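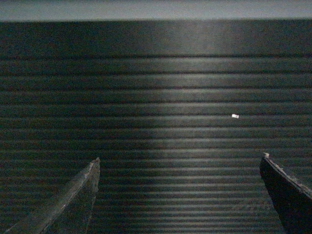

I gave up my car in February, and I have been meaning to write about the bus ever since. People ask me how it's going in the voice they use for somebody on a juice cleanse. It's going fine! I'm late more often and I read more books.

My line is the one that goes from Sudside up over the hill and down to the old market. On a good morning the ride is short enough that I don't get through a chapter. On a bad morning (rain, school traffic, a delivery truck parked with its flashers on outside the bakery) I can finish two and start looking at the ads. I know those ads very well by now. There's one for Dristico, the mattress place, that has had the same end-of-season sale on it for three seasons, and I've started to feel loyal to it.

What surprised me most is how quickly you get a seat. I don't mean finding one, I mean having one, the way you have a side of the bed. Mine is on the left, one row behind the back door, with the heater underneath. The first time somebody else was in it I stood next to her for four stops like a ghost haunting its own house, even though half the bus was free. I've gotten better about this. I have a second-choice seat now and I try to be gracious about it.

Search this blog Go
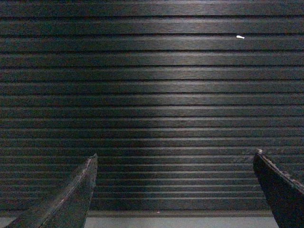

Money, then, because everybody wants to know about the money. I sat down at the kitchen table one Sunday and added up what the car had cost me over its last year, and between insurance, parking and that awful business with the clutch, I was spending nearly 700 a month in the bad stretches. The bus pass is 100. I would love to tell you the difference is sitting in a savings account. Some of it is. A lot of it went to Semaan, the little grocery two doors down from my stop, where I now buy things in small, expensive amounts every evening because I can't haul a week's worth of shopping up the hill.

That's the part I'd plan better if I were starting over. With a car you shop like you're stocking a submarine. On foot you start weighing up every single thing, and a melon becomes a real decision. I bought one of those pull-along carts, which I swore I'd never do, and I love it so much. It clatters over the curb and makes me sound like an approaching train. I've also learned to split the trip up, heavy stuff one day and leafy stuff another, and to never, ever buy cat litter and potatoes together.

The evenings are harder. My last bus home leaves earlier than I'd like, and there's no arguing with it. I've walked out of a movie before the ending (I looked it up later, he was the brother). I've left a birthday dinner between the cake being lit and the cake being cut. A friend offered to drive me and I said no out of sheer stubbornness, and then sat on the bus thinking about cake. Next time I'm saying yes.

But the mornings make up for it. I like the woman who does her whole face of makeup between the hill and the library without a single smudge. I like the driver who waits when he sees you running, and I even like the other one, who doesn't, because at least you know where you stand. I like that I've got nothing to do. In the car I was always furious at someone.

2 comments · 11 shares 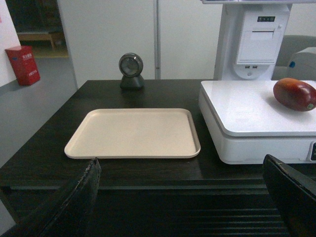 TRASTESARD, July 2025

Picking this up again from out of town, because I started the post at home and then ran off on vacation without finishing it. I came by bus, naturally, with one change and a long wait in a station where the only thing open was a stand selling phone cases.

Trastesard has a tiny network, and the buses are small and green and stop wherever you wave. I can't get over this. You just put your arm out! Yesterday I waved at one from outside the swimming pool with my hair still dripping, and it pulled over like I was somebody important. The driver asked where I was going, thought about it, and told me it'd be faster to walk. He was right, too, but I rode along anyway and got off at the end of the line, where there's a bench and a good view of the water tower.

I'm back home next week. I hope my seat's free.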